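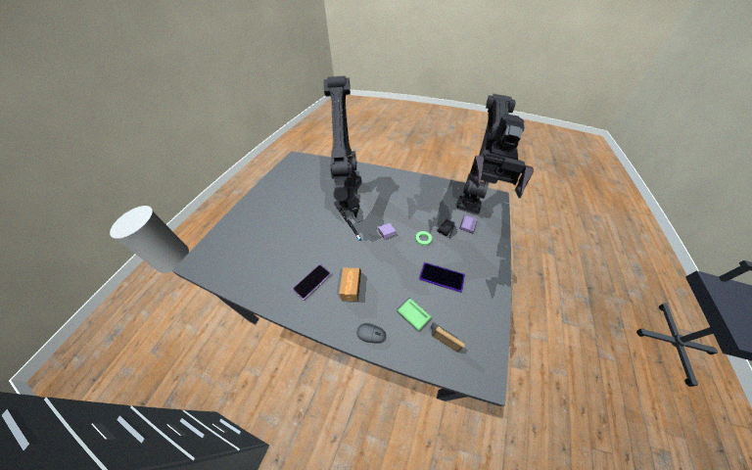 Keeping thieves out of the barn and workshop

I love a cheap fix, and stock theft is one place where cheap fixes really do help! A few things that work well on our side of Faltley:

Hang the gate with the top hinge pin turned down, so it can't be lifted off with the chain still on. Ten minutes with a wrench.

Write down every ear tag number and keep the list in the kitchen, not the truck. Add a clear picture of both sides of each animal (brands too, if you use them).

Run the chain short - 18 inches is plenty - and put the padlock on the inside where bolt cutters get an awkward angle.

Count heads at different times of day. Cameron Quinlan down the road switches between 3 times and loves it, and the dog gets an extra walk!

Put the loading ramp away at night. Ours lives in the workshop, chained to the bench leg.

And swap numbers with your neighbors - a strange trailer gets noticed fast when everybody's looking.

Updated 2/26/22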